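Skinau squeeze bottles, set of 5: a review after a summer of sauces

By Roxana Marulanda

38 shares | 12 comments

I make a lot of sauce. Chilli in the autumn, tomato ketchup when the plants get ahead of us, brown sauce when somebody leaves a bag of plums on the doorstep. For years it all went into old jam jars, and for years there was a spoon standing in a jar in the middle of the table. In spring I bought a set of Skinau squeeze bottles to see if I could get rid of the spoon.

The set comes in a plain cardboard box with a sheet of labels and a small funnel. Each bottle holds 457 ml, an odd size that suits my ketchup recipe quite well. One batch fills two bottles and leaves a bit over for the cook.

Filling

The funnel is too narrow. Thin sauces such as vinegar and chilli go through without trouble, but ketchup sits in the neck and has to be poked down with a chopstick. After the second batch I put the funnel in the drawer and used my own wide one from Cárdenas, the hardware shop on our high street. It rests on the neck of the bottle and doesn't tip.

Let the sauce cool first. The leaflet gives an upper limit of 70 degrees and I would stay well under it. I filled one bottle too soon in June and the base bulged slightly. It still stands up, but it rocks if you knock the table.

Pouring

This is where they do well. The body gives easily under the hand and springs back, and the sauce comes out in a steady line. The nozzle arrives closed and you cut it to suit. Cut less than you think you need. I took too much off the first one and it now does for salad dressing only, because ketchup comes out in a lump.

Anything with seeds or bits will block the nozzle sooner or later. My neighbour Walter Betancur puts his pepper relish through a sieve before bottling and has had no blockages. I like the bits, so I keep relish in jars and will go on doing so.

Washing

They can go in the top rack of the dishwasher. Mine came out clean apart from the thread of the cap, where dried sauce collects. An old toothbrush deals with it. Tomato leaves a faint orange tint inside after a few weeks. It doesn't affect the taste, but I wouldn't put anything pale in that bottle afterwards. Garlic is a bigger problem. The bottle I used for garlic oil still smells of it after two nights filled with water and bicarbonate of soda.

The labels are no good. They lifted at the corners in the first wash and I found one stuck to a plate. Masking tape and a pen work better.

Compared with the Vurnine

I had one Vurnine bottle already, bought a couple of years ago. The plastic is stiffer and my mother finds it hard to squeeze. The cap is better though, with a little lid on a hinge. The Skinau caps come off completely and roll under the fridge.

Would I buy them again? Yes, for smooth sauces. For thick chutney, no. If you have weak hands, get these over the Vurnine. Four stars, with one lost for the funnel and the labels.

12 comments
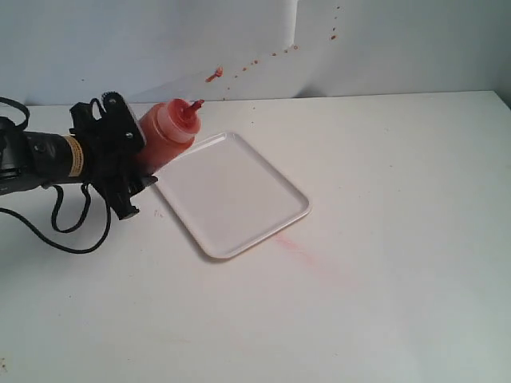
I've since ordered a bag of spare caps, as two have gone missing, and they fit the older bottles as well. The next lot of ketchup goes in on Saturday if the last tomatoes ripen.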